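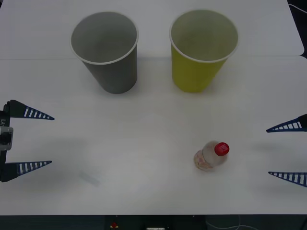 The Lining Problem: Yuxi Jin on Paper Cups and the Pulper

7th March
By Ya-wen Shek

Yuxi Jin has worked in fiber recovery for 23 years, the last 6 of them at the Sultau mill, where she runs the trial line for coated paperboard. Her subject is the thin layer of plastic that keeps a hot drink from soaking into the board.

"The fiber in a cup is good fiber," she said. "It is long, it is clean, and mills want it. The difficulty is releasing it from the film in the time a standard pulper allows."

An ordinary pulper is set for newspaper and boxes, which break up quickly. Lined board takes longer because water enters only through cut edges and torn areas. At Sultau, cups are shredded before pulping to expose more edge. Jin's group compared two shred widths in February and kept the narrower one, despite a higher load on the screens. 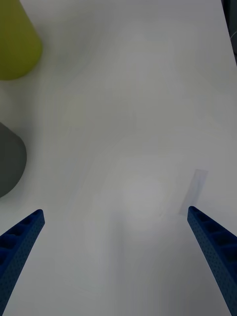 Matte white tabletop, diffuse light.

The mill's original pulper was installed in 1963 and still handles box waste. Jin does not send cups through it. "The screen plates are the wrong pattern. Film comes through in strips, wraps around the rotor, and you lose the shift."

She is cautious about water-based coatings, which are sold as a replacement for plastic film. Samples from one supplier, Kikska, pulped quickly but left a residue that stuck to the dryer felts. A second set, from Nitano, released more slowly and ran cleaner. Neither result has been repeated at full scale.

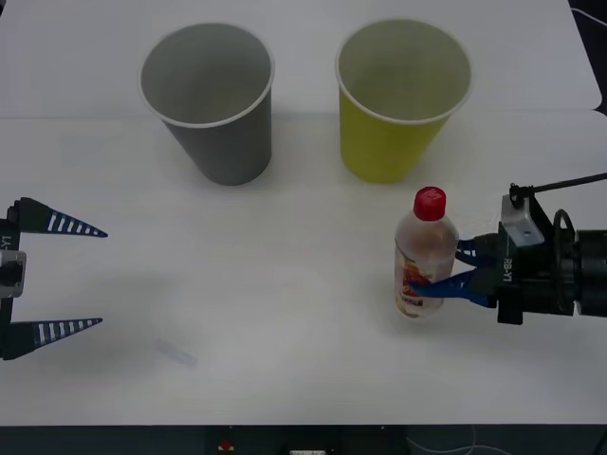
Sorting comes before any of this, and Jin considers it the weaker stage. Collection crews at Xia, which supplies most of the mill's cups, work by shape and feel, and lids and sleeves are pulled by hand. Color is a poor guide to what a cup is made of. A gray cup and a yellow one, both with a white rolled rim, may go into the same bale with different linings. "The rim is also the slowest part to pulp," Jin said. "It is board wound tightly on itself. When I find undispersed pieces on the screen, I look for rim first."

Asked what she would change in cup design, she named the side seam. A heat-sealed overlap holds two layers of film face to face, and water does not reach the fiber between them until the seam is cut. The next trial will test a narrower overlap, with leak tests done before any pulping.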